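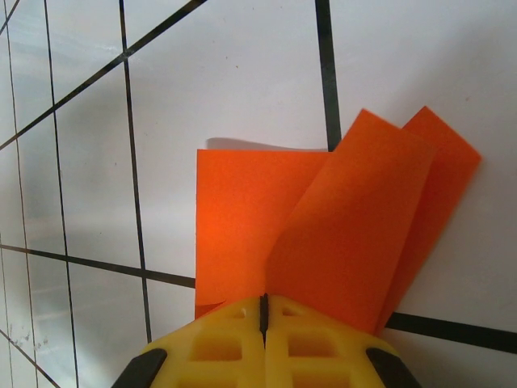 Week 6 handout: When the grip is fine and the job still fails

Okay, so last week I promised you a real fault to chew on, and this is the one. It's from our paper-folding rig, the one running the Clisuvlow controller, and it cost me most of a Monday. Please read it before lab. You don't have to memorize any of it, but I'll expect you to argue with me about it.

The task sounds easy. The arm picks up a single sheet of orange paper from a white tiled surface, brings one edge over, lets go, and presses a crease. We ran it 116 times over the term and 14 of those runs ended with the paper bunched up in the fingers. The sheet gets pinched at the bottom and fans out above the fingertips in a bunch of flaps that don't line up with each other. If you've ever grabbed a napkin in a hurry, you know the look.

What the log said

Now the part that bugs me. In every one of those 14 runs, the log said GRASP OK. And it wasn't lying! The controller checks two things: did the fingers close, and did they stop on something before they hit the fully closed position? Crumpled paper passes that test beautifully. It's thicker than a flat sheet, so it passes better than a good grasp does. The arm then carried on with the fold, using a corner position that was no longer true, and pushed the mess across the tiles.

I want you to write down the difference between these two:

- Grasp fault: the fingers failed to get hold of the object.
- State fault: the fingers got hold of it, but the object isn't in the shape the plan assumes.

Our software only knew about the first kind. With a block or a cup you can get away with that, mostly. With paper, cloth, or plastic film you really can't.

So what caused it?

My first guess was the motor current, and I was wrong. I lowered the closing force (the setting is called Orex in our config, don't ask me where the name came from) and we got the same bunching, only gentler. My second guess was the approach height, and that one held up. The fingers were coming in low and still sliding forward while they closed, so they plowed the near edge up into a ridge and then clamped the ridge. Stopping all sideways motion 40 milliseconds before closing got rid of most of the bad runs. Most — I still see one now and then and I don't have a great explanation.

Look at how far up the flaps stand, too. A camera at the wrist has a very good view of that, and we weren't using it for anything after the pick. We are now. There's a check called Ovow that compares the outline of the sheet before and after the grasp and halts the arm if the shape has changed too much.

The safety bit

A crumpled sheet won't hurt you. What worried me was the habit it taught us. People saw the arm shoving a wad of paper around and reached in to fix it, with the program still running. Do NOT do this. Press stop, wait for the arm to be still, then reach. I did it wrong once myself and I'm not proud of it.

For lab: pick any task from the list, name one state fault that would pass the GRASP OK test, and suggest one cheap way to catch it. Half a page is plenty.

Comments (3)

tse_bench2: We had the same thing with plastic bags. Lifting an inch and looking again before moving on helped us a lot.

rowdy_servo: Does the outline check go crazy if there's a shadow under the sheet? Mine does.

notes author: Sometimes, yeah. We compare by color first, and orange on white is pretty forgiving. Try white paper and you'll have a bad afternoon.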